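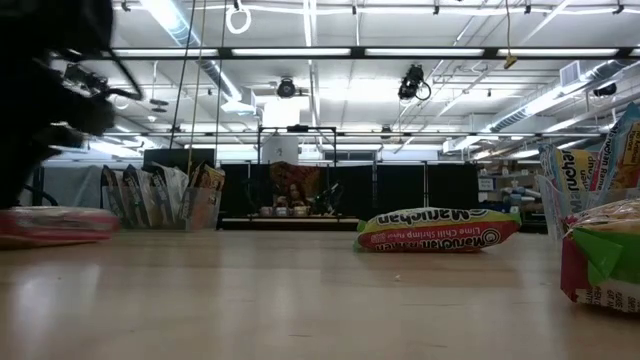

Beutelnudeln sortieren, stehend oder liegend? Bin grad dabei und komm nicht weiter. Bisher alles in einer großen Schublade, unten liegt dann immer das was seit Ewigkeiten weg muss. Jetzt durchsichtige Boxen, Päckchen hochkant rein wie Schallplatten. Klappt bei den blau-gelben von Maruchan ganz gut, die stehen und man liest den Namen noch durch die Wand. Aber die Lime Chili Shrimp liegt noch auf dem Tisch rum, weil ich nicht weiß ob nach Sorte oder nach Datum. Was macht ihr? Und bitte kein "einfach weniger kaufen", das hab ich zuhause schon gehört.

bruehwuerfel_ost
Verfasst 19:42, Vorratskammer & Küche

Achso, Rahmenbedingungen. Schrank ist 174 cm hoch, unten zwei tiefe Fächer, oben lauter flache. Die Boxen gehen nur unten rein. Oben Tee und Kram. Umräumen will ich nicht, hab ich im Juni erst gemacht.

suppenkasper_hh
19:51

Stehend. Keine Frage. Liegend stapelst du und nimmst immer von oben, dann bist du wieder bei der Schublade. Stehend blätterst du durch. Ich hab die Boxen von Trenard, die schmalen mit glattem Rand. Neue kommen hinten rein, gegessen wird von vorn. Fertig.

tellerrand
19:58

Dagegen. Stehend rutschen die weg sobald die Box halb leer ist. Dann liegen alle schief drin und der Block bricht an der Ecke. Hatte ich oft genug, hinterher nur noch Krümel im Beutel. Ich leg sie flach, 3 übereinander, mehr nicht. Deckel drauf, Zettel vorne dran.

suppenkasper_hh
20:01

dann nimm halt ne kleinere Box?? wenn die halb leer ist hast du die falsche Größe. Oder klemm einen Pappstreifen dahinter.

tellerrand
20:03

Ich kauf doch keine neuen Boxen jedes mal wenn ich zwei Suppen gegessen habe

bruehwuerfel_ost
20:10

Ruhig bleiben ihr zwei. Pappstreifen ist gut, probier ich. Hab erst mal alles ausgeräumt und auf dem Tisch verteilt, anders seh ich ja nicht was da ist. Boxen leer daneben, zwei klare und eine dunkelgraue. In die graue sollte eigentlich das scharfe Zeug, aber da seh ich dann wieder nicht richtig was drin ist. Blöd gekauft. Gab bei Hattar halt nur noch die.
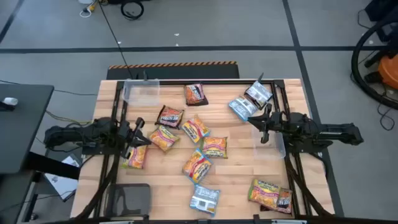
mitternachtsramen
20:17

Die graue würd ich für Reste nehmen. Einzelne Gewürztütchen, die Ölbeutel die man nie reinmacht, angebrochene Packungen mit Klammer. Das muss man eh nicht von außen sehen. Und die klaren nach Geschmack, also eine Meeresfrüchte, eine Rest. Datum ist bei den Dingern meiner Meinung nach egal, die halten doch länger als der Schrank.

tellerrand
20:20

Datum ist NICHT egal. Die Nudeln sind frittiert, das Fett wird ranzig. Schmeckt man. Hab letztens eine erwischt, die roch wie alte Malkreide. Die Suppe war hin, der Abend auch.

mitternachtsramen
20:22

Also ich hab noch nie was gemerkt. Und ich ess echt alte.

tellerrand
20:23

Dann kochst du zu viel Knoblauch mit rein

suppenkasper_hh
20:25

Kompromiss: Edding. Monat und Jahr groß auf die obere Kante, da wo der Beutel zugeschweißt ist. Stehen die Päckchen, liest man genau die Kante. Dauert pro Stück zwei Sekunden. Wichtig nur, dass alle gleich rum stehen, sonst suchst du wieder. Die Kante muss trocken und fettfrei sein, sonst schmiert der Stift auf der Folie. Kurz mit der Küchenrolle drüber.

kellerkind_v2
20:34

Hallo, les hier nur meistens mit. Haben in Hamotau in der WG 2 Jahre lang nach Farbe sortiert. Klingt bescheuert, ging aber am schnellsten. Rot zu rot, blau zu blau, keiner musste was lesen. Problem war nur, dass die Hersteller die Farben ändern. Und bei rot lag dann alles, Rind, Garnele, scharf, nicht scharf. Einer hat nachts die falsche erwischt und geheult (nicht übertrieben).

bruehwuerfel_ost
20:41

Farbe hatte ich auch überlegt!! Geht aber bei mir nicht auf. Die Lime Chili Shrimp ist rot UND grün UND in der Mitte weiß, und je nachdem wie sie rum liegt denkt man es ist was ganz anderes. Zumal die Rückseite nochmal anders aussieht als vorne. Also Sorte. Hab jetzt angefangen: alles von der gleichen Sorte nebeneinander auf den Tisch, Schrift nach oben soweit möglich, und dann der Reihe nach in die Box. Immer erst hinlegen, dann gucken, dann reinstellen. Dauert länger aber ich find dabei Sachen wieder, die ich schon nachgekauft hab. Peinlich.

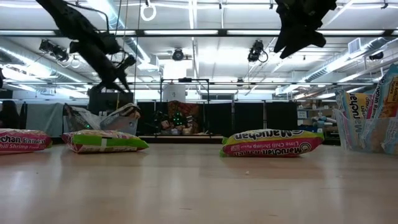 Mit dem Edding fang ich morgen an, meiner ist leer. Bis dahin Kreppband auf die Box und Monat drauf vom ältesten Päckchen. Wenn das älteste raus ist neues Band. Mal sehn ob ich das durchhalte oder ob nach einer Woche wieder alles kreuz und quer ist. Achja und Frage noch, hat jemand was gegen die Kratzer auf der Tischplatte? Die Boxen haben unten so einen Grat vom Spritzguss, wenn man die schiebt gibts feine Linien im Holz.

suppenkasper_hh
20:49

Grat mit Schleifpapier weg, feines, zweimal drüber. Oder Filz drunter, aber der saugt sich im Schrank voll wenn mal was ausläuft.

kellerkind_v2
20:52

Für den Tisch Hartöl. Wir nehmen das von Goltwood, dünn auftragen, über Nacht weg vom Tisch. Bei lackiertem Holz bringts aber nix, da vorher gucken was drauf ist.

tellerrand
20:55

Boxen heben statt schieben. Kostet nix.

bruehwuerfel_ost
20:57

danke tellerrand, wär ich nie drauf gekommen ;)

Lackiert oder geölt weiß ich nicht, glänzt jedenfalls. Ich heb sie dann mal.

nachtschicht_kueche
21:14

Noch was anderes zum Thema stehend. Die Boxen nicht zu voll machen. Klingt logisch, macht aber jeder falsch. Wenn die stramm sitzen, ziehst du an der Folie und reißt die Naht auf, dann ist das Pulver in der Box und du wischst. Zwei Finger breit Luft lassen. Und was sich nicht mehr reinstellen lässt, kommt eben davor oder obendrauf und wird als erstes gegessen. So regelt sich das von allein.

mitternachtsramen
21:16

+1 für zuerst essen was nicht reinpasst. mach ich immer so

tellerrand
21:19

Ja und dann isst du immer die NEUEN zuerst, weil die neuen die sind, die nicht mehr reinpassen. Denkt hier eigentlich jemand mit

nachtschicht_kueche
21:22

Man kann ja beim Einräumen tauschen. Altes raus nach vorne, neues rein. Aber stimmt, hätt ich dazuschreiben müssen.

suppenkasper_hh
21:26

Gibt im Vorratsforum übrigens schon einen Faden dazu, über 3000 Beiträge, die sind sich da auch nicht einig. Nur falls wer heut nacht nichts vorhat.

bruehwuerfel_ost
21:40

Den les ich nicht. Zwischenstand: Garnele ist drin, stehend, mit Pappe hinten. Pappe ist vom Müslikarton, hält bisher. Hühnchen und Rind zusammen in die zweite, obwohl mir das nicht gefällt. Die graue nehm ich wie vorgeschlagen für Tütchen und Angebrochenes. Dann passt auch der Schrank unten, ein Fach klar, ein Fach grau plus Reiskocher.

Was macht ihr mit den dicken Packungen, den koreanischen? Die gehn hochkant nicht unter den Boden, fehlt vielleicht ein Fingerbreit. Quer?

tellerrand
21:44

Liegend ;)

suppenkasper_hh
21:45

quer stehend, auf die lange Kante. Nicht liegend!!

kellerkind_v2
21:51

Aufessen. Bei uns war das die einzige Sorte, die nie bis zum Schrank gekommen ist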